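A morning at Skiron's open lab, Gidholm

The train to Gidholm takes an hour longer than the timetable admits, and the lab is up a hill, so I arrived at Skiron's open morning in no mood to be impressed by anything. There was coffee. I softened slightly.

Our group was met by Nathalie Schouten, who runs the manipulation work and has clearly given the tour before, as she answered my first question before I had finished asking it. Her team wants to know how few demonstrations a pair of arms needs before it can cope with an object it hasn't met. The usual recipe is to have a person steer the arms through a job again and again and train a model on the recordings. Skiron's older model had swallowed 4000 of these. The new one gets by on up to 80 for each new task, provided it has first spent a long while on what Schouten calls "fiddling": short recordings with no goal at all, just arms approaching things, nudging them and going away again. I have worked in offices run on the same principle.

We were taken through to the cell, a tiled box with the look of a very small bathroom, and told not to lean on anything.

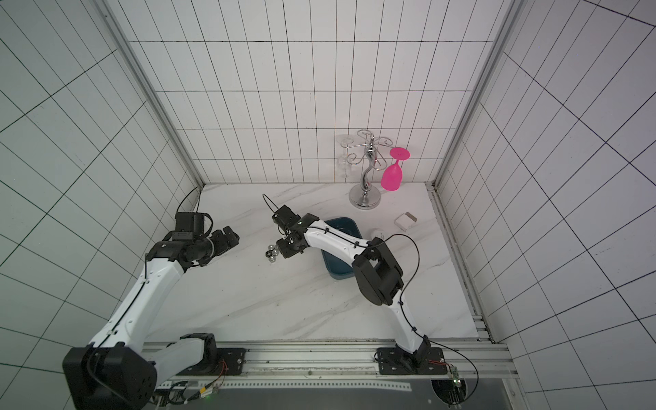
Page last changed: 25/10/2020

The wine glasses hanging on the chrome rack are the part visitors ask about. Clear glass is hard for cameras, and against white tiles the bowl of the clear one nearly vanishes. The pink one is much easier to spot, even for me. The little heap of shiny nuts is awkward in its own way, being all glare and very small. Both arms had their grippers out over the worktop while we crowded round, the left one holding nothing and pointing at the middle like someone about to make a point in a meeting.

The result they are proudest of came in September. In a test of 30 attempts at lifting a glass off its hook, the fiddling model managed 29. Without the fiddling, on the same demonstrations, it did far worse — Schouten showed us the chart and moved on quickly. I asked about the one failure. It let go early, she said, and they now keep a dustpan in the cupboard.

A man from Fernandes wanted to know whether any of this would work outside the box. Not yet, was the answer. Change the lighting and the numbers drop, and a second cell at Larkbridge with different walls is being fitted out to find out by how much.

The tour ended at the coffee urn, by then empty. Sensible shoes are advised for the hill.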